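Kurnden Centre for Domestic Studies
Household Practice, Level One
Handout 2: Knives, the Worktop and the Double Sink

Purpose of this handout

This handout accompanies the second session on the kitchen. It should be read before the practical and brought to it. Students who missed the first session, on storing dry goods, may still attend, but are asked to read the earlier handout in their own time.

The subject is the stretch of worktop between the sink and the nearest appliance. In most household kitchens it does more work than any other surface. Food is cut there, crockery waits there to be washed, and small tools are put down and forgotten. The practical takes place in the Brunton kitchen and is limited to 25 students in each sitting. Doors open at 9.30 a.m.

1. The worktop as a place of work

A worktop should be considered in zones. The wet zone begins at the rim of the sink and extends a hand's width on either side. The cutting zone lies beyond it. The standing zone is wherever the kettle, toaster and similar items live, usually against the wall or window so that the front of the counter stays free.

Difficulty arises when the zones drift into one another. A knife laid down in the standing zone is easily hidden by the body of an appliance, and a bowl placed hard against the sink takes up the room needed for draining. The first exercise asks students to draw the zones of a kitchen they know well, on plain paper and without measuring.

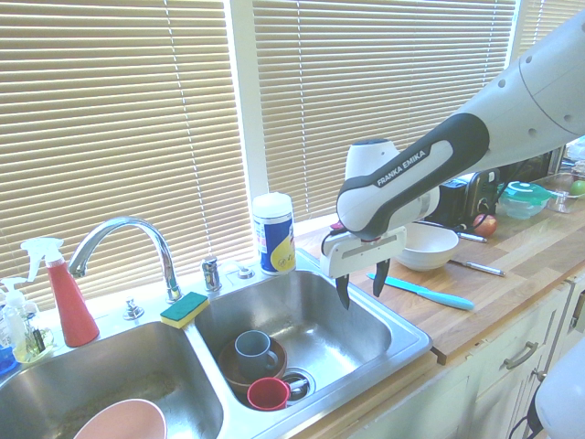 A worktop of timber calls for some additional care. Water left standing at the sink edge will darken the grain in time, and the joint between sink and wood should be wiped at the end of every session of washing up. Fruit may be kept out on the counter, in a dish or on its own, provided it is away from the wet zone. Cut fruit goes into a lidded container and then into the refrigerator.

Oil the surface when it begins to look dull. The course uses Clista worktop oil, applied with a soft cloth along the grain and left overnight. One tin of 600 ml is sufficient for the Brunton kitchen for a full term. Cloths used for oiling are spread flat to dry out of doors and are never left in a heap.

2. Knives on the counter

Students will handle both metal-handled table knives and knives with coloured plastic handles. The following rules apply to all of them.

A knife is laid flat, with the edge turned away from the person working.
A knife is never placed in a sink of water with other items.
A knife is not left with its handle projecting over the front of the counter.
When passing a knife to another person, put it down and let that person pick it up.

Serrated blades deserve a separate word. They hold crumbs and pulp between the teeth, and a quick rinse does not remove them. Brush from the spine towards the edge, under running water, and dry the blade at once. A serrated knife should not be used to scrape food from a board; the spine of a plain knife, or a proper scraper, will do this better.

Coloured handles are useful where a household wishes to keep certain knives for certain foods. The Centre does not prescribe a scheme. Whichever is adopted should be written down and fixed inside a cupboard door -- a scheme held only in one person's memory soon lapses.

3. The double sink

The two basins of a double sink should be given separate duties and should keep them. The usual arrangement is to wash in the larger and to stack or rinse in the smaller. Bowls are tipped out before stacking. Mugs are placed where their handles can be reached, and loose cutlery is gathered into a container, as it otherwise settles by the drain and blocks the flow.

Order of washing: glasses, mugs, cutlery, bowls and plates, pans. Change the water when it clouds. Sharp knives are washed singly, by hand, and go directly to the rack.

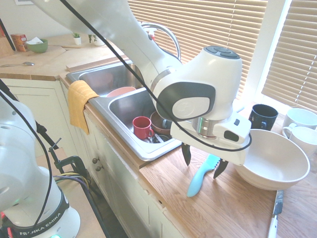
Flurkemance, writing on the course noticeboard after last year's practical, disagreed with the order given above: "I would do the cutlery first, while the water is at its cleanest. A smear on a glass can be polished off, but a fork goes in the mouth." The point is a fair one, and students may follow either order in the practical as long as they keep to it throughout.

4. Preparation for the practical

Bring an apron, two clean tea towels and the zone drawing from section 1. Long sleeves should be capable of being rolled above the elbow. Reading for the following session, on cupboards and drawers, is held at the library desk under shelf number 1614.

Written work from this session is due at the end of July.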